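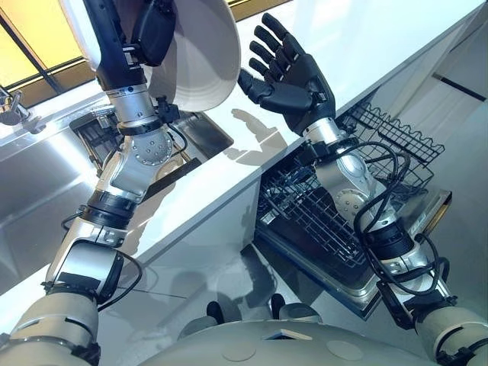 A big white plate in the left gripper, the right hand open beside it, and the dishwasher racks still empty.

Print this page | E-mail to a friend

Home News Galleries Workshops Contact

Search this site Enter keyword Go

Can a machine do the washing-up yet?
Gallery, 26/11/2019
Words by Farzana Baloch

I have wanted to write this page since February, when Akash Pathak first told me what the Larel kitchen project was up to. Floors and lawns have had their machines for years, but loading a dishwasher is a much harder job and I think it is a wonderful test! Plates are slippery and smooth, racks are fussy, and every household stacks them differently.

Look at how the plate is held, by the rim and nearly on edge. I do it that way myself without a thought, and Jyoti Sachdeva spent 17 days on grip alone before she was happy to move on to bowls.

The two arms don't end alike either — a gripper on the left, a hand with four fingers and a thumb on the right. Hemant Sisodia would pick the hand for cups any day. Narendra Lodhi prefers the gripper, and the two of them have been arguing about it very cheerfully for four months.

So, are we there yet? For a whole family's supper things, no. For one plate at a time, I'd say we are getting close, and I can't wait to see them try cutlery.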